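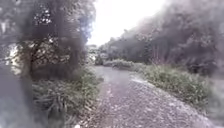
Nayeli Condori wanted to know, before I had even put my bag down, why we would let visitors choose the route when we have one that we know is good. I had no quick answer for her, so I write the longer one now.

2026-05-30, notebook, open day at Ploltside

The plan was agreed in January. Visitors come in small groups, they get a short talk at the table, then they walk behind the robot along the path loop. The robot is the Kirnar with the new front camera mount. Navigation is the Friesen build, the same one we used in the yard, nothing changed for the public. Total of the loop is 1,159 metres by the wheel counter. Sign-in sheet says 63 visitors, more than I expected.

Why the visitors choose: if we always drive the loop in one direction, people think they see a recording played back. When a child says "go left" and it goes left, they believe it. Also for us it is useful, as the left branch has a gravel part where the edge is not clear, and the planner must decide by itself where the path finishes and the grass begins. On the gravel it drives slower. I had the limit too low in the morning and people were walking into each other behind it. I changed it after the second group and wrote the new value on the card inside the lid.

Nayeli's opinion is still that one failure in front of guests costs more than ten good runs bring. We did have stops. The log gives 34 stops for the whole day, and 26 of them are the grass problem: long blades lean over the margin, the detector takes them for an obstacle, the robot waits, then it goes again. The visitors did not mind it. One man asked if it was thinking, and I said yes, in a way.

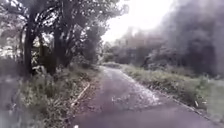 The other eight I have to look at one by one. I suspect the bright sky under the trees, when the exposure jumps and the segmentation loses the border for a moment. In the log the confidence goes down before the stop, but I do not want to write a conclusion from three examples. I marked the times in the Brornetus folder. Please do not rename the files there, the script reads the time from the name.

Small things for the next time:
Bring the second battery to the turning point, not to the table.
The talk is too long. Cut the part on wheel odometry.
The speaker is too quiet outside, and the warning beep cannot be heard from the back of the group.
Somebody should walk at the front and somebody at the end. I tried to do both — not a good idea.

A lady asked if it could carry her shopping home from the bus. I said the payload would permit it but the stairs would not. She wrote her address on the sign-in sheet in case we get it to climb.

Still open: the talk with Nayeli about the route. She proposes that the first group goes on the fixed loop and the later groups choose. I can accept this. The lid card must be copied to the shared notes before somebody washes it off.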